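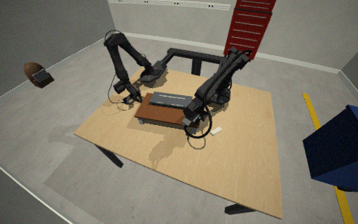
The long way round a tune

2005-11-02

There is a moment, usually somewhere near the end of your first month with a melodeon, when your left hand stops being a stranger. You have been pushing and pulling at the thing in the evenings, the neighbours have been kinder than they needed to be, and then one night the bass buttons land where the tune wants them and you're playing a polka. Badly, and far too fast, but it's a polka!

I took mine up in May, having never played anything except the recorder at school. Since then I have been to more back rooms of pubs than in the ten years before, and I've come to think the tune session is one of the great cheap pleasures of life in these islands. You turn up with an instrument. Someone starts something. If you know it you join in, and if you don't you listen, have a drink, and try to carry a scrap of it home in your head.

My own local is the Marar, a low-ceilinged place at the bottom of a hill, where the session has run for longer than most of the players can remember. Fiddles by the fireplace, boxes and whistles along the wall, and one very patient cello. You don't sit in the corner seat until you've been coming for a year or so. I found that out the usual way.

What surprised me most was how little paper there is. I had expected music stands. Instead everybody learns by ear, and the tunes come loose from their names almost at once, so that one player's "Furnano" is another's "Old Furnano" and a third's "that one in G, you know, the one after the jig". I kept a notebook for a while, and then I noticed that the tunes I'd written down were the ones I couldn't play.

Anil Kamath has been playing fiddle at the Marar since he moved to the town, and he has 312 tunes he can start without thinking. He knows the figure because he sat down one wet weekend and recorded the first few bars of each on a cassette.

"I thought it would be 100," he told me. "Then I got going and my wife had to bring my supper in to me. There are others I can play if somebody else starts them, but I don't count those. You haven't really got a tune until you can start it cold."

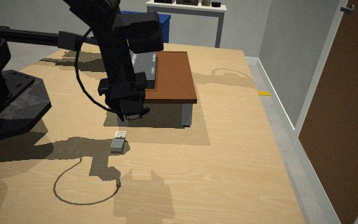 He taught me my first proper reel, "The Road to Balotance", and he did it in a way I'd recommend to anybody. He played the first part through over and over, at walking pace, and wouldn't let me touch the buttons. Then he made me sing it. I can't sing, and I said so, and he said that was fine because he wasn't going to listen. After that we took it phrase by phrase, him then me, him then me, until the whole first part was in there. The second part took ten minutes. I still have it, and I could play it to you now if you were daft enough to ask.

The instruments themselves are a joy, and you can get in for less than you'd think. A decent whistle costs about as much as a takeaway. Fiddles turn up in attics. Melodeons are dearer, and there's a point where you start looking in shop windows at hand-built ones and talking to yourself. Mine is second-hand, with a dent in one corner and a reed that grumbles in cold weather, and I wouldn't swap it. Well, I might. I tried a lovely one at the Prikisis gathering in the summer, cherry wood with leather straps, and had to be led away from it when I heard the price was £2,550.

Prikisis, if you've never been, is three days of music in a village with one shop. People camp in the field behind the church and play from breakfast until the lamps give out. There are workshops in the hall for those who like to be organised, and I went to a very good one on playing for dancers, where I learned that I'd been rushing every jig I knew. Mostly, though, you wander. I heard a pair of teenage sisters play slow airs in the bus shelter during a downpour, and I don't think I've heard anything better this year. 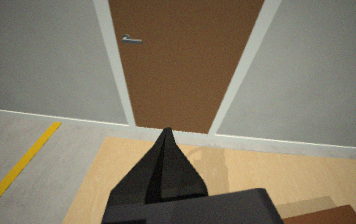

Playing for dancers changes you, by the way. On your own in the kitchen you can pause for a tricky bar and carry on, and the kettle won't mind. With two long lines of people skipping towards each other you can't. You learn to leave notes out. You learn that the beat matters more than the twiddly bits, and you begin to hear why the old players sound so good with so little going on.

If you fancy a try, go and listen first. Sit near the edge and ask somebody the name of a tune you liked, which is the best way I know of making friends in a strange town. Learn two or three slow ones. When there's a lull and somebody looks across and says "have you got one?", say yes and start it at a speed you can manage. They'll come in behind you, fiddles first at the Marar, then the whistles, and the cello about halfway through the second time round.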